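Javalby Council Votes
2018-05-13

1/ The Javalby town council took up the ballot access ordinance last night. Under the draft, a candidate for council needs 131 valid signatures, up from 40.

2/ The clerk's office would have five business days to check each petition. The current rule sets no deadline. 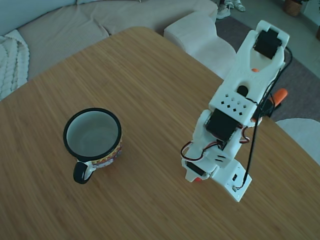 3/ The Olta precinct asked for an exemption and did not get one. Preda withdrew its request before the roll call — the minutes will show it as tabled.

4/ First reading passed. Two members voted against. The second reading is set for late May, and amendments have to be filed in writing before then.

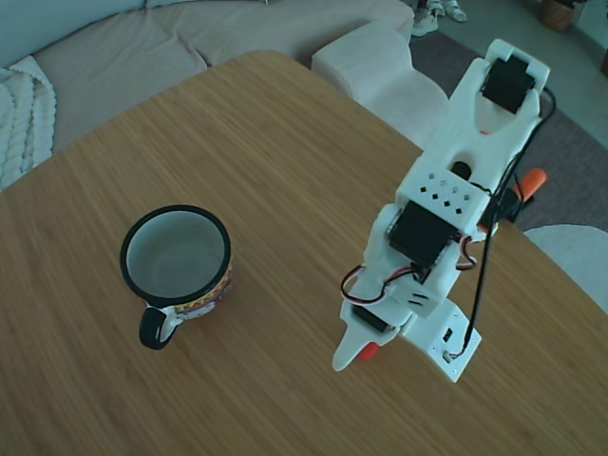 5/ Does the new signature count apply to petitions already filed?
Petitions filed before the effective date stay under the old count of 40. Section 2 of the draft covers this.

6/ The Chukwu Street polling place is a separate item and was not discussed. Draft text is at the clerk's counter.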